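Keeping Cooked Beans in the Refrigerator: Salt, Liquid and Texture

Vira Moroz
Food Preparation II, final project report
Jun 12, 2019

1. Background

Most recipes for cooked dried beans say to store them in their cooking liquid, but few say how long they stay good or whether salting the pot makes a difference later on. My family cooks a large pot of white beans and eats from it over several days, and by the end the beans are often split and chalky. I wanted to find out which part of the method matters most for texture: salt in the soaking water, salt in the pot, or the way the beans are stored.

The project was done in May in the Skorncombe teaching kitchen. I used two kinds of beans, a small white bean sold under the name Cetia and a larger speckled bean sold as Sosa. Both came from the bulk bins at the Utton market and I bought each kind in one trip so that the age of the beans would be the same across all batches.

2. Method

Every batch was soaked for 12 hours in the refrigerator. Half of the batches were soaked in plain water and half in salted water. The beans were then drained, rinsed, covered with fresh water and brought to a boil. I kept them at a full boil for ten minutes, turned the heat down to a bare simmer and cooked them with the lid partly on until a bean could be crushed between two fingers.

In the first week I salted the pot at the start. In the second week I salted it when the beans were nearly done. No acid, onion or fat was added to any batch, although this makes a fairly dull pot of beans.

After cooking, each batch was divided. One part went into a glass jar with its liquid. The other was drained and put into a jar dry, with a lid. All jars were cooled quickly in an ice bath and moved to the refrigerator. They were opened and tasted after one day and again after three.

Tasting was done by 9 students from my section. They scored skin, center and overall texture on a five-point sheet and could write comments. The jars were labeled with letters so the tasters did not know which was which.

3. Results

The salted soak gave the clearest result. Both kinds of beans had softer skins and fewer splits, and the scores were higher on both days. The Cetia beans showed it more than the Sosa beans, possibly because their skins are thinner to begin with.

Salting the pot early or late made little difference to texture. Tasters did say the late-salted beans were bland in the middle after one day. By the third day this comment had mostly disappeared for the jars with liquid.

Storage mattered more than I expected. Drained beans had wrinkled skins after one day, and by day three several tasters described them as dry or mealy. Beans kept in liquid held up well. The liquid from the Sosa jars also set to a light gel — two tasters asked to keep it for soup.

I collected 51 score sheets in total. A few had a line left blank, and I left those lines out of the averages but kept the rest of the sheet.
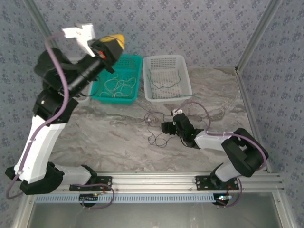 Figure 1. Two robot arms mounted on a rail by a marble-patterned tabletop.

4. Problems

One Cetia batch boiled too hard while I was washing jars and had to be cooked again. The stove burners are uneven, so simmering times varied by around 12 minutes between pots. I should have used the same burner every time, even though it would have taken longer.

The tasters also got tired of plain beans. Next time I would serve smaller portions with water and bread in between, and spread the sessions out.

5. Recommendations

For beans that will be eaten over several days, I would soak them in salted water, salt the pot whenever it is convenient, and store them fully covered in their liquid. Drained beans are fine for a salad on the same day — I would not keep them longer than that. I did not test freezing or older beans, and both would be worth a separate project.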